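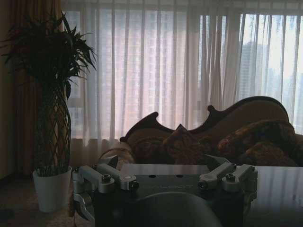 Volume 21, Issue 9 | Page 15

OPINION

The Front Room and the Rules of Shared Housing

Housing associations have spent the past decade writing rules for kitchens, stairwells, bicycle stores and bins. The shared front room has received far less attention. In most member buildings it is governed by a single line in the tenancy handbook, usually a line about noise, and by whatever habits the residents have settled into over the years. It is the view of this journal that the front room deserves a proper policy, and that the policy should begin by protecting its use as a place to sit.

The question has become pressing with the redevelopment of the Plallcombe estate. Under the approved plans, the ground-floor sitting rooms in the older blocks will be converted into parcel stores and bookable meeting rooms. The reasons given are familiar. Parcels must go somewhere. A meeting room can be reserved, and its use can be recorded and reported. A sitting room produces no bookings, and a manager who is asked to justify the floor area has very little to put in the return.

We do not dispute the need for parcel storage. We do question the way in which value has been measured. The occupancy survey at Plallcombe was carried out on a Friday between ten in the morning and noon. Residents who work were at work. Older residents, many of whom use the rooms in the late afternoon, were not consulted separately. A survey taken at a different hour might well have supported the same decision, but the one that was taken cannot carry the weight placed upon it.

The experience at Nundance offers a useful comparison. When that association renovated its two terraces, it kept the front rooms and spent a modest sum of 3000 dollars on each. The money went to repairs, blinds, better lamps and the reupholstering of existing chairs. New furniture was considered and rejected on the ground that residents had expressed a clear attachment to what was already there. The rooms are still in daily use. Complaints have been few, and most of them concern the heating.

Furniture is often treated as a minor matter in these discussions, to be dealt with after the walls and wiring. In our opinion this is a mistake. Contract seating of the sort commonly ordered for shared buildings is easy to clean and easy to stack, and residents read it accordingly as seating for people who are expected to leave. An old sofa with a carved back, a side table that came from somebody's house, a lamp that does not match: these tell a visitor that the room belongs to the people who live there. Fire safety standards must be met, and some older pieces will fail them. Many can be treated or recovered at a reasonable cost, and associations should obtain a quotation before ordering a clearance.

Light and privacy deserve the same care. A ground-floor room facing the street needs some form of screening, or residents will not use it after dark. Frosted film is frequently specified because it needs no washing. Plain net or sheer curtains admit daylight, can be drawn back, and cost little to replace. The Hegyi building changed from film to curtains at the request of its residents, and its manager reports that the washing has been absorbed into the ordinary cleaning contract.

There is also the matter of who decides. At Cerkeck, changes to any shared room require a notice period of 21 days and an open meeting held in the evening. This has delayed works on occasion. It has also meant that residents have had the chance to object while objection could still make a difference, and we would like to see the same requirement written into the model handbook when it is revised in March.

The revised handbook should contain a separate section on sitting rooms. It should require that any proposal to convert such a room be supported by observations made at several times of day, and that the cost of repair be set out beside the cost of conversion. Where a conversion does go ahead, the association should state in writing where residents will be able to sit together afterward. Members wishing to comment on the draft wording may write to the editorial office before the consultation closes.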